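Endance Tabletop Set, a student project of the Hirano after-school robotics club

README

Hello, and thank you for downloading our files! Endance is the dataset that the Hirano robotics club put together for its fall project, and this page tries to say everything a person would want to know before opening the folders. It got longer every time one of us read it over, so feel free to skip around.

How we got started

Our club is small and we share one room with the sewing class, which is how we ended up with so much white paper and black cloth to work with. In October our mentor, Kiyoshi Tsuji, asked whether we would like to enter the household tasks part of the Tadaneo student challenge, and we said yes before any of us had read the rules (we have read them since). The rules ask each team to turn in recordings of people doing simple table chores with hand-held grippers, along with labels and a card like this one.

We printed our gripper parts in dark green, fitted brass inserts where the fingers mount, and went through more versions of the finger pads than we would like to admit. The one in the release is version 24. It has a slanted tip and small holes for screws, and we are very fond of it.

What is in the set

There are 3706 clips in the download. Each clip comes with its video, a plain text label, and a file with the finger opening over time. Most clips show one chore from start to finish, such as moving a hanger or turning it over. We also kept the clips where someone fumbled, and those have the word "miss" in the label, so please don't throw them out without a look. Some of our best lessons came from those.

A smaller group of clips is labeled "open." In these the fingers stay apart over the white tabletop cover and hold nothing. We use them for checking the zero point of the opening file, and they are also handy if you want to know what the pads look like before anything gets between them.

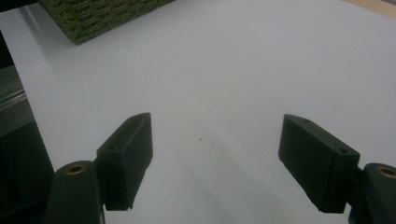
Finger pads apart over the white surface, from the "open" group.

If you look closely at the open clips you may find little specks on the white. We wiped the table as often as we remembered to, and we did not clean up any video afterward.

How the recording went

We worked in pairs, one person with a gripper and one person reading the chore list out loud and writing down the clip number. For the two-gripper chores both people had their hands full, so a third club member did the reading. We swapped jobs after every 91 clips, a number we picked because that was how many lines fit on our log sheet with the font Mr. Tsuji likes.

The hanger chores turned out to be everybody's favorite, and also the hardest. A hanger is thin and it lies nearly flat, so you have to come in low and be patient with it. We used a gray plastic one for these clips and laid it down at a new angle whenever the reader called out "turn."
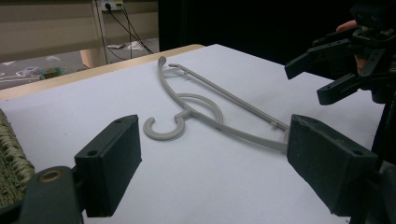 Folders and names

clips: the videos, numbered in the order we made them
labels: one text file per clip, same number as the video
opening: finger opening over time, same number again
open_check: a list of the clips in the "open" group
hovance: the small viewer we wrote, with its own notes inside

Hovance is a very plain program. It plays a clip with the opening curve under it, and the space bar stops and starts it. It loads 1000 clips at a time, so on an older laptop please give it a minute before you decide it has frozen.

Things to know before you use it

The two-gripper clips often have a hand or a few fingers in view, and parts of our room show up behind the table. The light also changes between sessions. Labels were typed by students, late in the afternoon, and spelling is uneven. If you find a label that is plainly wrong, send us the clip number and we will fix it in the next release with a thank-you in the notes.

Using and sharing

You are welcome to use the set for classes, clubs and contests. Please mention the Hirano robotics club if you do, and write to us through the club page if you build something with it. We would love to see it!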